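Website Information Lookup for Small Food Businesses
Final project report
King-fai Lau

1. Purpose

The project built a lookup tool that takes the address of a restaurant or bakery website and returns a short profile: page title, meta description, server location, host name and software version. The tool is called Vullar. It was written for the web systems course and tested on a list of domains collected in July.

2. Data

The list held 3,907 domains. Duplicates that differed only in the "www" prefix were merged before the first run. Each domain was requested once over HTTPS and, if that failed, once over HTTP. The timeout was set to 18 seconds. Response headers and the first 57 kilobytes of HTML were stored, and the remainder of each page was discarded.

3. Method

Server location was taken from an offline IP table. This gives the country where the address block is registered, which can differ from the country where the machine stands. Author names were read from the meta tag when present and otherwise from the page footer, using six text patterns.
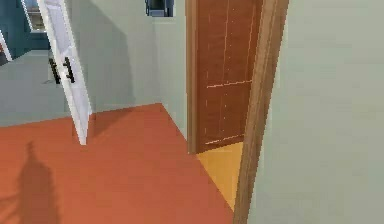
The footer patterns caused most of the errors. A line such as "Design by Stoyanova" names the template designer, but the first version of the parser stored it as the site owner. A second field, "design credit", was added to keep the two apart. Sites built on the Millent template kit needed a separate rule, as their footer is loaded by script and is missing from the raw HTML.

4. Limits

Vullar does not run JavaScript. Pages that depend on it return a title and little else. Sites behind a proxy service show the proxy's address, so the host field for them is marked "unknown". The Zevville test server was also unable to resolve domains with non-Latin characters until they were converted to Punycode.

5. Remaining work

The character set detection still fails on older pages with no declared encoding. A fix is in the development branch and has not been tested on the full list.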